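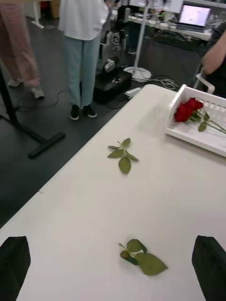 Answers by Hafþór Thygesen, Dralar flower table

Home | Stems | FAQ | Contact

Do leaves come off when you unpack?
A few always do, I'm afraid. Keep every sprig, even a little one with three broad leaves, and tuck it in at the end.

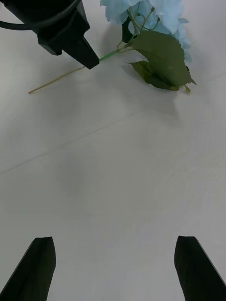 Storing hydrangeas takes a bit more room than people expect. Lay them down without squashing the heads, and do mind the pale sky-blue colour, which I'd keep well away from a sunny window.
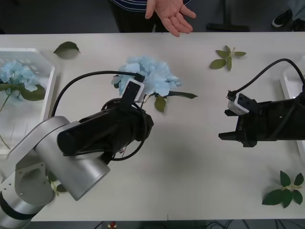
How do I dust them?
Use a soft, dry brush and go gently, roughly 30 seconds a bloom.

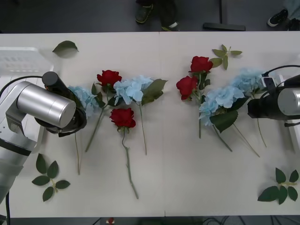
Mixing colours is the fun part! I like to lay everything out before choosing a vase, and four red roses with four blue hydrangeas makes a lovely full bunch.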